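Filed under: Hands-On Reviews | Robotics | Out & About

21st April
By Anikó Kiss

I'll say up front that I review coffee grinders and cordless vacs for a living, mostly, so when Piltora wrote to ask if I'd like to come along to their open day and have a go of the Csonka hand-held grippers, my first thought was that they had the wrong Kiss. They didn't. They wanted somebody who complains about handles. Fair enough, I do complain about handles, and I've got a fair bit to say about these ones.

Piltora has the ground floor of a building out at Haltley, behind the tile warehouse, and if you're driving, don't trust the sign on the main road. It sends you into the loading dock. Park on the street, walk up past the bakery (decent sausage roll, by the way, $3 off the price if you go in after lunch, which I did on the way home) and go in the side door. They sign you in, give you a sticker and point you at the tea urn.

If you haven't come across this sort of gear, the short version is that you hold one gripper in each hand and do ordinary jobs with them: pick up a cup, put it on a tray, shift a bottle out of the way. What your hands do gets recorded, and the recordings are used to teach a robot how to do the same jobs. So the Csonka pair is half tool and half very fancy pen. You're writing something down with it, and the thing you're writing down is how to tidy a table.

The open day ran in sessions. A welcome talk that went a bit long, then a demonstration by one of the regular operators, then a turn for anybody who wanted one. I went in the second group, behind a high school teacher from Castlow who had brought a notebook and used every page of it. She asked much better questions than I did and I've pinched a few of the answers for this review, so thank you, whoever you are.

Let's talk about the grip itself, seeing that's what I was invited for. The handle is a pistol sort of shape with a squeeze trigger, and it's comfy enough for the first few minutes. My hands are on the small side and I could reach the trigger without shuffling my palm around, which is more than I can say for most cordless drills. The squeeze is light and it's even all the way through, so you can feel your way to just closed without overshooting. I was expecting something like barbecue tongs, all spring and snap, and it's much more polite than that!

What it isn't is light. There's a lot going on out past your knuckles and the weight sits forward, so your wrists know about it before your shoulders do. By the end of my turn I was resting the right one on the table between goes, and the bloke running the session told me everyone does that. He also told me to keep my elbows in. I kept forgetting, and he kept telling me, very nicely, in the voice of a swimming instructor.

The demonstration job was cup to tray. Sounds like nothing. The operator did it without any fuss, one hand on the cup and the other minding the tray, and I stood there thinking I'd be bored with it inside a minute. Then I had my turn and knocked the cup clean over with the back of a finger, twice, before I'd so much as closed on it. The fingers are long and they curve, and you've got to learn where they end. Your brain is convinced your hand stops at your hand. 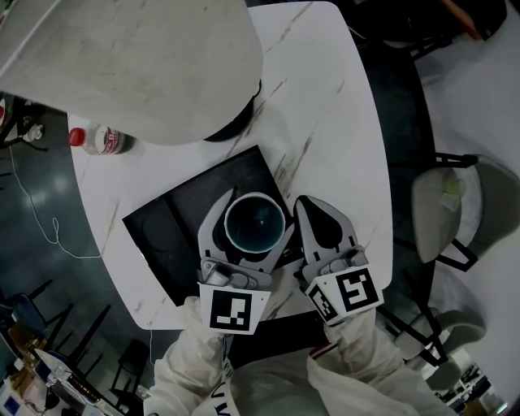 Once I'd got my eye in, though, I started to enjoy myself. The pads on the inside of the fingers have proper grab to them and you need far less squeeze than you'd think. I was strangling the cup to begin with. The advice I got was to close until it stops sliding and then leave it alone, and after that I had it up and over to the tray with no drama at all. Setting it down was harder. You want to let go early, the way you'd drop a mug the last little bit onto a bench at home, and the gripper really doesn't like that. Bring it all the way down, open slowly, back out the way you came in. I said it under my breath like a recipe.

Using two at once is a different kettle of fish. I'm right-handed and I'd assumed the left would be the useless one, but the trouble was getting them to take turns. I'd go to steady the tray with one and the other would drift off by itself. The teacher from Castlow said it was like learning to reverse a trailer, and I reckon that's spot on – you know exactly what you want and your hands do the mirror image.

I asked about the square black-and-white markers mounted on the grippers and was told they're there so a camera can work out where each one is and which way it's pointing. The practical upshot for whoever's holding them is that you shouldn't cover the markers up, and I found that a nuisance. My natural way of coming at a cup is with my wrist rolled right over, and I was asked to roll it back. It felt stiff. I got used to it, mostly, but it's the one place where the tool was telling me how to move instead of the other way around, and for something whose whole job is to record how people move, that bugged me a bit. I put this to the staff and they took it well. A revised handle is due in June and they say it'll sit at a friendlier angle. We'll see.

A few smaller gripes while I'm here. The strap adjustment is fiddly and I needed a hand with mine. The trigger has a faint click near the end of its travel on one gripper and not on its mate, and once I'd noticed I couldn't stop noticing. And there's no obvious place to put the things down! You end up laying them on their sides and hoping. A simple stand with two cradles would fix it, and I'd happily pay for one if I were buying a set. The staff seemed to think this was a good idea. I'd like a cut.

Things I liked more than I thought I would: the screws are all out where you can get at them, no glued-up mystery shells. I was told the finger pads can be swapped by the user with an ordinary hex key, and one of the technicians did a pad change for our group while chatting about the footy, so it can't be too bad. Anybody who has read me on the subject of sealed batteries will know how happy that makes me.

The day itself was good value for the price of nothing. Get there early, because the hands-on part fills up and the welcome talk is the bit you can afford to miss (sorry). They keep a running tally of completed tasks on a whiteboard near the door, and it was sitting at 3844 when I left. None of the next lot will be mine, I suspect. I was told visitors' attempts are kept in a separate pile, and having seen my own I think that's wise.

I'd have liked more time with trickier objects. We stuck to rigid, friendly things, and I was dying to try a tea towel or a bread bag, something floppy. The answer was that they do plenty of that on normal working days but it's slow going with beginners and there were a lot of us to get through. Understandable, but it does mean I can't tell you how the Csonka copes with anything soft. If you're a lab or a uni department weighing these up, ask for a longer session and take your own bits and pieces along. Take something thin and flat, too. I tried to pick up my visitor sticker after it fell off and got absolutely nowhere.

Would I recommend them? As hand tools, I'd give the grippers a solid yes with a note about your wrists. The trigger is lovely, the pads are excellent and the learning curve is short enough that I went from hopeless to passable in one turn. The balance needs work and the marker business needs a rethink, and until that new handle turns up I'd want to know how operators are feeling at the end of a full day. I asked one and she said she does stretches. I've got her list of stretches on my phone and I've been doing them since, on account of the grinder I'm reviewing next, which has the worst crank handle I've ever met.

Piltora runs its next open day at the Haltley workshop in June, free entry, and you'll need to book ahead for a turn on the grippers. Closed shoes, please, and tie your hair back.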